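**Do the plates come in different colors?**

They do, and I'm afraid I'm one of those people who can't stick to just one! The soft green and the pale gray are the two I reach for most at home, and they sit happily side by side on a white table.

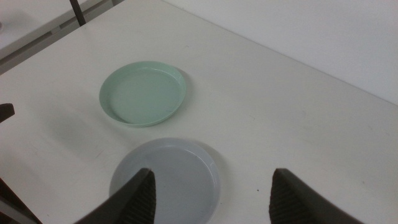

If you're ordering for a crowd, just put the split you'd like in the notes box – Noreen packs every order herself and she does read them.

**Can I add a white one later on?**

Of course you can. All the Oltport plates are shallow with a raised rim, so a white or cream one joins the others without any fuss, and plenty of our customers build up their set slowly that way.

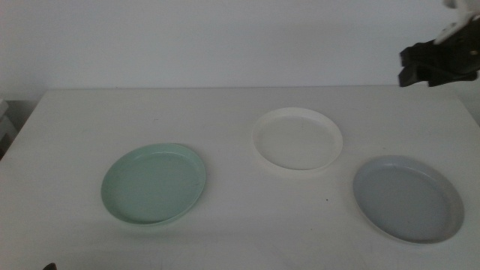
We keep the same colors from one year to the next, and new stock comes in every September.

**What if I need a lot of them?**

For 200 plates or more, please write to Fahad Usmani first and he'll work out the shipping with you.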